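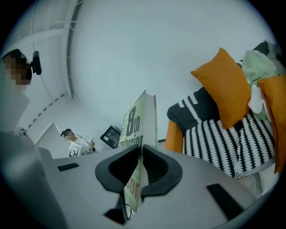

Sofa Work

By Skye Morrison
16/06/2018

The contract said 3,000 examples by the end of the month, and by lunchtime the counter stood at 1,681. Petra had stopped believing in the counter. It went up when she picked the book off the sofa and it went up when she dropped it, and as far as she could tell it had no opinion about either.

"It learns from the drops too," Oskar said from the desk.

"Who told you that?"

"Hellström."

Hellström was the company, though in Lavunstead people said the name as if it were a man who might come by and check. He was going to put a Luvness in every living room. A Luvness would tidy. It would see a book lying on a sofa and know, the way your mother knew, that the book had been there since Tuesday and ought to be moved. To get it that far, somebody had to pick up the book first, with a gripper in the hand, over and over, and today that was Petra.

The book was called 8th Confession. She had not read it and had begun to resent it. She closed the jaws on it, lifted, turned it, set it down on the black-and-white cloth. She moved an orange pillow. She moved it back. Her hands were fine. She had been picking up books since she was small, and at no point had it felt like knowledge.

"Slower," Oskar said. "You're being natural again."

"I thought they wanted natural."

"They want natural at half the speed."

She did one at half the speed. It looked like a person stealing a book from a museum. Somewhere a machine would study this and conclude that people were very afraid of their sofas.

"What happens if it's a different sofa?" she asked.

Oskar thought about it. "There's a team in Stelta doing a different sofa."

"So that's 2 sofas."

"It generalizes."

"From 2."

He went back to his screen. He had a way of saying generalizes that reminded Petra of her uncle talking about the lottery. She changed places, got up on the bike seat with a gripper in each hand, and looked down at the floor between them. The clock on the bike's screen said 00:00:00.

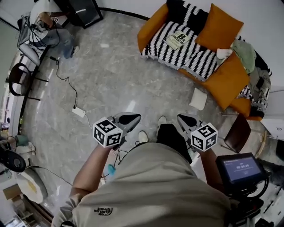
What the Machine Knew

In November they sent her an invitation to the demonstration. She went because it had sandwiches.

The Luvness was taller than she had imagined and stood beside a green sofa she had never seen. A woman in a good jacket laid a paperback on the cushion and stepped away. Everyone held up a phone.

The arm came out. It stopped above the book and waited a moment, and Petra's right hand tightened around her paper plate. She knew that wait. It was where Oskar used to say slower.

The robot lifted the book, turned it, and put it back down where it had been. Then it picked it up again.

"It's very thorough," said the woman in the jacket.

People clapped. The Luvness did it a third time, with great care. Petra looked for Oskar and found him by the coffee, studying the carpet.

"Did you ever ask them to film the shelf?" she said.

"The shelf was phase two," said Oskar.

She took another sandwich and went to find her coat.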